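Search this text Enter keyword Go

Chapter 6: Pricing and Specifying Custom Gift Orders

A custom gift order is a contract to supply goods made or marked to the buyer's design. It differs from a stock sale in one main respect: the finished goods have little resale value if the buyer withdraws. The seller must therefore fix the artwork, colour, quantity and delivery terms before work begins.
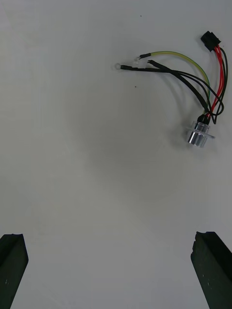
Figure 6.1 Wire harness with a black connector and red and black wires.

This chapter follows an order placed with Gittins, a maker of engraved drinkware, by the organisers of a May sports carnival at Ploltwood. The order called for 372 engraved mugs in 2 colours. Setup is charged once for each colour and does not vary with quantity. Engraving is charged per piece. The quoted total, before freight, was $1658.

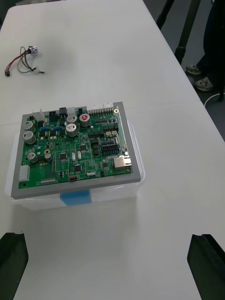
A second quote, from Rastus, came to $1536 for the same quantity but left out the proof. A proof is a sample or drawing which the buyer signs before the full run. Where it is left out, the cost of a spelling error normally falls on the party who supplied the text — a point that should be settled in writing.

Section 6.1 defines fixed and variable costs for marked goods. Section 6.2 deals with artwork files and minimum line widths.

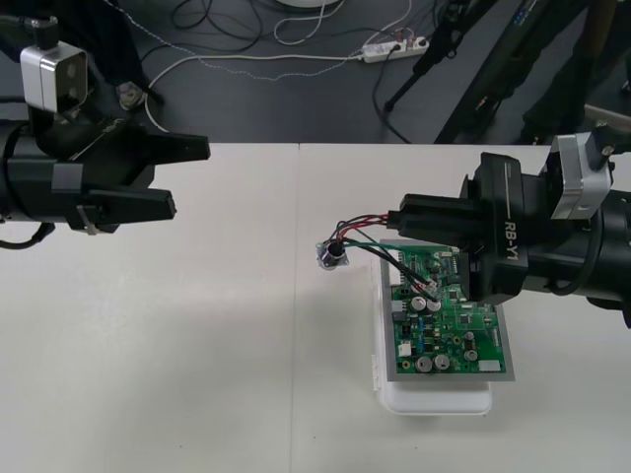 Section 6.3 covers deposits, spoilage and overruns. Readers who have not met the term "overrun" should consult the glossary before starting that section. The worked problems use the Iner price schedule, reproduced in Appendix B.

Related chapters
Chapter 4: Engraving and Printing Methods
Chapter 5: Artwork and Permissions
Chapter 7: Packing and Freight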